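Home Products Manuals Spare Parts Contact
Search manuals Enter model or keyword Go

Vukedow Countertop Impulse Sealer
Section 4: Setup and First Seal

4.1 Placement

1. Set the sealer on a flat, level surface with the hinge facing away from the operator.
2. Leave at least 2 inches of clearance behind the hinge so the arm can open fully.
3. Route the power cord away from the sealing bar.
4. Confirm that the timer dial is at 0 before plugging the unit into a grounded outlet.

CAUTION: Do not operate the sealer on a metal bench or near a sink. Do not use an extension cord.

4.2 Checking the Element and Cover Strip

1. With the unit unplugged, raise the arm until it stops.
2. Inspect the cover strip along its full length. It must lie flat, with no burns, folds, or cuts.
3. Wipe the silicone pad on the arm with a dry, lint-free cloth. Do not use solvent.
4. Lower the arm and check that it meets the bar evenly at both ends. If one end touches first, loosen the two hinge screws, reseat the arm, and tighten again.

NOTE: The cover strip is a wear part. Replace it after 3,000 seals or at the first sign of scorching. Order strip kit 244 from Clatau Parts.

4.3 Selecting Bag Material

The sealer is intended for polyethylene, polypropylene, and most laminated snack and bakery films. It will not seal cellophane, waxed paper, or uncoated foil. Test a scrap of any new film before starting a batch. Printed films can vary from one roll to the next, even when the thickness is the same, and the ink side should always face out.

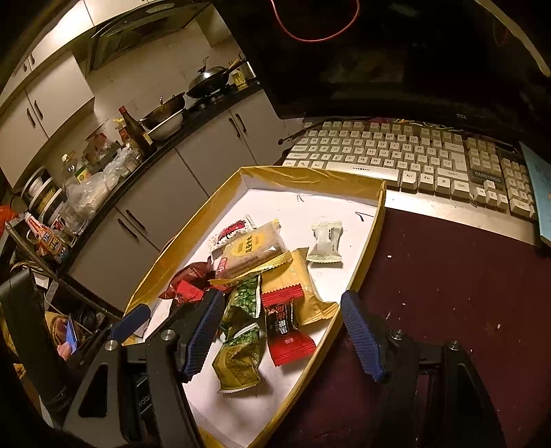
Keep dry goods at least 1 inch below the seal line. Crumbs, oil, or powdered sugar between the two layers will leave a channel through the seal. If the top of the bag is dirty, wipe the inside surfaces before closing the arm.

4.4 Making a Test Seal

1. Plug in the sealer and set the dial to 2.
2. Place the open end of an empty bag across the bar. Smooth out wrinkles.
3. Press the arm down firmly. The indicator lamp comes on while the element is heating.
4. When the lamp goes out, hold the arm down for two more seconds.
5. Raise the arm, remove the bag, and let the seal cool before pulling on it.

If the layers peel apart, raise the dial by one step and repeat with a new bag. If the film melts through or sticks to the cover strip, lower the dial by one step.

CAUTION: The bar stays hot after the lamp goes out. Keep fingers clear.

4.5 Batch Work

The sealer can make up to 100 seals per hour. Allow a short pause between seals, and lower the dial by one step if the film begins to thin near the bar. Return the dial to 0 and unplug the unit at the end of each batch.

For fault codes on units fitted with the Damgaard timer module, see Section 7.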